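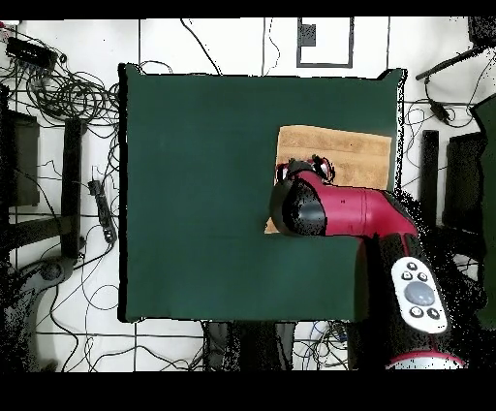 Cell 5: setting up and looking after the towel-folding arm

Welcome back! Today we leave the slides alone and learn how to bring the cell up in the morning and keep it folding well until we go home. I love this part of the course, and I hope you will too.

Start with the mat. Pull it flat, line it up by eye with the tiles, then brush off the lint (there is always lint). The arm learned its folds on green, so please don't swap the mat for another colour, however nice.

Next, the cables. Follow each one by hand from the arm to the power strip before you switch on, and leave enough slack for the wrist to turn. Last January the Harahap group lost a whole afternoon to one plug that was nearly in!

Then home the arm and run the Serkitz check, which takes 7 minutes. Listen to the wrist joint while it runs. A smooth hum is lovely; a tick means stop and tell Lucie Lévesque.

Now try a corner lift, using one towel, at 40 per cent speed. Terry cloth is wonderful stuff to practise on, as the loops give the fingers plenty to hold.

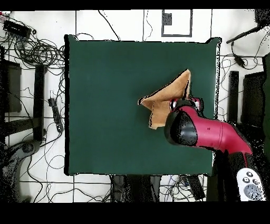

Miroslava Hutsuliak asked whether a slipping grip should be cured by squeezing harder. Clean the finger pads first! A damp cloth will do, and let them dry fully. Only then raise the grip setting, one step at a time, up to 66.

Write every change in the cell log, with your initials.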